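Inese Pärn has tested household machines for 20 years and says she has yet to meet one she would leave alone with a bathroom shelf. We spoke at her office in Pondodbridge, where she reviews products for the Kimby buyers' guide.

"People send me clips of a robot folding a towel," she says. "I ask how many towels it tried. Then the mail stops."

## What counts as done

Her own test is dull. A chore has to be finished 53 times in a row, in a home the machine hasn't seen, with no one stepping in. The best result so far is 37, for a countertop sorter from Terness, and it had trouble with anything that had a handle.

Kwesi Agbeko, who works on grippers at Terness, thinks the bar is unfair. "My kids wouldn't pass it," he says. Pärn's answer is that his kids don't come with a service contract.

They do agree on where the hard part is. Agbeko talks for a good ten minutes about putting a hairbrush in a cup: the tilt, the narrow opening, a handle that has to go in first. With a person's hand on the gripper, he says, it's a small job. He won't give a date for the rest – Pärn has asked him twice.

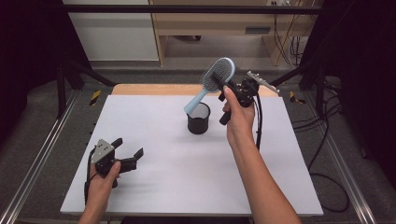
## Would she buy one?

"In May I'll look at 6 more," Pärn says. "I'm keeping my broom."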